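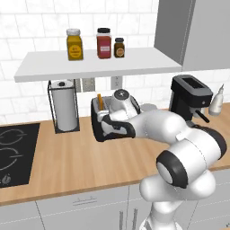

Write the success rule before you run the test

Most arguments I have had over robot test results have been about the same thing. Two people watch the same run, one says it passed, the other says it didn't, and when they go to look up what counts as a pass they find that it was never written down.

Kitchen tasks in simulation are where I see this most. You have an arm, a counter, a toaster, a coffee machine, some jars on a shelf. Everyone knows what a toaster is for, so the task gets a short name and work starts. The name ends up doing the job of a specification, and it is bad at that job. Does the arm have to let go of the object at the end? Is it allowed to lean on the toaster? If it pushes a dish a little way along the counter while reaching past it, is that a failure, a warning or nothing at all?

Last winter I went through the logs of a test set called Trundico, which my group had been using to compare controllers. It held 3,688 runs. Of those, 1,068 were marked as successes by the script and had some contact in them that a person in a real kitchen would have objected to. The script was checking the final position of one object. It had no opinion on anything else, and we had been quoting its number in reports as if it did.

My view is that a simulated task should not be accepted into a shared test set without a written rule of no more than one page. The page should say what must be true at the end, which contacts are allowed on the way, how long the arm has, and what happens when the simulator itself misbehaves. That last part gets skipped the most. A gripper whose fingers sink a little into the side of an appliance has done something no real gripper can do. Some groups throw such runs out, some count them, and very few say which. If a result depends on that choice, readers ought to be told.

Amarachi Eze, who maintains the Zirero tasks, disagrees with me on part of this. She thinks strict contact rules scare people off and that a loose test used by many groups teaches us more than a careful one used by two. I take the point about numbers. I have also tried to compare results from five groups who each filled in the loose parts their own way, and I could not do it. We spent more time writing to each other about settings than we would have spent agreeing on a page.

There is a cost to what I want. Writing the rule takes an afternoon, and changing it later means running everything again. The Zudska people changed a time limit halfway through a study and lost weeks – they did rerun it all, and I trust their results more for it.

I would also like the rule to carry a version number, and for that number to appear next to every score. At present a table will tell you which controller was used, down to the last setting, and then give the task as two words. Start with the two words. Ask whoever wrote them to send you the page, and if there is no page, leave the score out of your comparison until there is one.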